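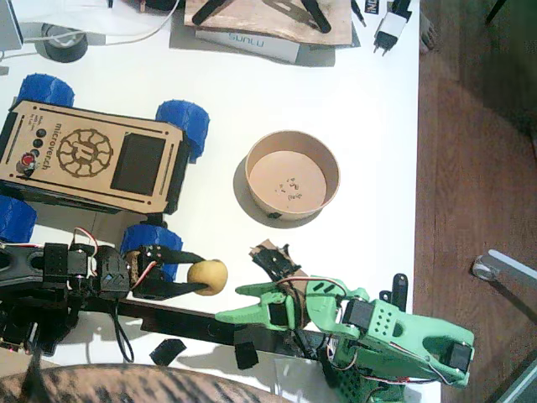
Tramum will move its next two home games to the Kollimau training complex while the north end of the pitch at Celtham is dug out and rebuilt, the club said in a statement dated 28 Jan 2020. The work covers the goal area and penalty area at that end and a strip of the adjoining touchline, where standing water forced the abandonment of a league game in November. Machines will run only on temporary track panels laid from the service gate. The concern is what a tire does to a saturated rootzone: a chunky wheel with a textured tread presses its pattern into soft ground wherever it rolls, and at the weight of a loaded dumper the print becomes a rut that seals the sand beneath it. Kalniņš, the contractor, has been told that no wheeled vehicle is to cross the part of the pitch that is staying in place.

The two games affected are both in the league. Cup games are not covered by the decision, and a home draw in the next round would be handled separately with the competition office. Kickoff times for the Kollimau games have not been confirmed. The lighting there meets the standard for league play but not the higher level required for live television, so an afternoon start is expected for at least one of them.

The fault at Celtham was first logged last season as slow drainage in the goalmouth. It was treated with deep tining and a sand topdressing, and infiltration readings improved for a while. In November, after a wet week, water stood on the surface from the goal line to beyond the penalty spot. The referee held two inspections during the first half and stopped play shortly before the interval, when the ball would no longer roll across the six-yard box. The game has since been replayed.

A camera survey of the drains afterward found that the lateral pipes under the north end had silted up where they meet the main collector. One section had also settled, leaving a low point in the line where water collected and did not clear. The rest of the system was running. Core samples taken on the same day showed a dense layer just under the turf, with a high share of fine particles, and black staining below it consistent with a lack of air. Cores from the center circle and the south end did not show the layer.

Jaanus Paju, the head groundskeeper, said the two faults had been feeding each other.

"The pipe backs up, the sand above it stays wet, we play on it wet, and it packs down," Paju said. "Then the water that does fall can't get to the pipe anyway. We could keep punching holes in it until May. It would still be the same sand and the same pipe."

Under the plan, the existing turf in the work area will be stripped and discarded. The upper rootzone will be removed down to the gravel, and the gravel will be lifted only where the drains are to be replaced. Up to 200 feet of lateral pipe will be relaid to a new fall, with a flushing point added at the touchline end of each run. The old laterals had no flushing points, and clearing them meant working back from the collector chamber behind the goal.

The replacement rootzone is a medium sand with a small organic fraction, blended off site and tested in batches before delivery. The order is for 544 tons. It will be placed in layers, each one wetted and firmed before the next goes on, to limit settlement along the join with the old pitch. The join is the part of the job that carries the most risk. If the new sand sits lower than the old after a few weeks, a lip forms across the playing surface. If the two materials hold water differently, the grass along the line will grow at different rates, and the footing will change with it.

For that reason the edge will be stepped and not cut straight down, so that the new material overlaps the old at each layer. The club's agronomy adviser has asked for surface level readings along the join on every working day until the turf is down, and again before the first game back.

The turf itself will be thick-cut sod, grown on sand and supplied in large rolls. Thick-cut sod is heavier and more expensive than the standard product, but its weight keeps it from sliding before the roots take hold, and it can be played on sooner. The club considered seeding and ruled it out on the calendar. Soil temperatures at Celtham in late winter are too low for reliable germination, even with the grow lights, and the lights cannot cover the whole area in one pass.

The stitched synthetic fiber that reinforces the rest of the pitch will not be replaced in the rebuilt section this season. Stitching needs a firm, rooted surface and a machine that is booked well in advance. It has been put off until the summer closure. Until then the north end will be natural grass only, and the maintenance staff expects more divots there than at the south end. Warm-ups will be moved away from the north goal, and goalkeepers will use portable goals set up behind the line on the artificial apron.

League rules allow a club to stage home games at another ground when its own is out of use, provided the substitute ground has been inspected and the visiting club is told in good time. Kollimau was inspected last week and passed with conditions. The technical areas must be widened, a second set of corner drainage mats must be kept on hand, and the ambulance route behind the east stand must be cleared of stored equipment. The club said the first and third of those had been done.

Capacity is the larger constraint. Kollimau is used for reserve and youth games and has one covered stand, a terrace on the far side and no permanent seating at either end. Season ticket holders will be given first call on places through the usual online account. Those who cannot be placed, or who choose not to go, will receive a credit against next season. Visiting supporters will be housed on the south part of the terrace. There will be no ticket sales at the gate for either game.

The pitch at Kollimau is slightly narrower than the one at Celtham. Both are within the permitted range. The coaching staff asked whether the touchlines could be moved out to match, but the irrigation heads on the west side sit too close to the present line. The first team already trains there on most weekdays, and sessions will switch to the lower field on the days before each game to protect the surface.

Reserve and youth games scheduled for the main field at Kollimau during the same period will be moved to the lower field or brought forward. One reserve game has been reversed by agreement and will be played at the opponent's ground. The women's team is not affected, as its next run of games is away.

Work at Celtham starts once the track panels are down. Stripping and excavation come first, followed by the drain runs, which will be tested with water before the gravel is closed over them. Sand deliveries will be staggered, as there is no room to stockpile the full order inside the ground and the club does not want it left uncovered in the street-side yard. Rain will stop the sand work but not the pipe work. Frost will stop both.

The undersoil heating loops stop short of the drains and should not be disturbed, according to the drawings. The drawings date from the original installation, and trial holes will be dug by hand at the corners of the work area to confirm the depth of the loops before any machine is brought in. Heating to the north zone will be shut off and the loop kept under pressure, so that any damage shows up on the gauge. The south zone will run as normal.

Before the pitch is handed back, it will be tested for infiltration, surface hardness, rotational resistance and ball roll. The results will go to the league along with the level readings. A pass is required on all of them. If the rebuilt area fails on hardness alone, it can be rolled or spiked and tested again the next day. A failure on infiltration would be more serious and would probably keep the team at Kollimau for a further game, for which the league has given permission in principle.

Paju said the testing would be done on the rebuilt area and the old surface on the same morning, by the same operator.

"A good number at one end doesn't help if the other end is different," he said. "Players turn on it. They need to get the same answer from the ground in both boxes."

The club did not give a cost for the project. It is being paid for out of the stadium maintenance budget, and resurfacing of the players' parking lot has been deferred.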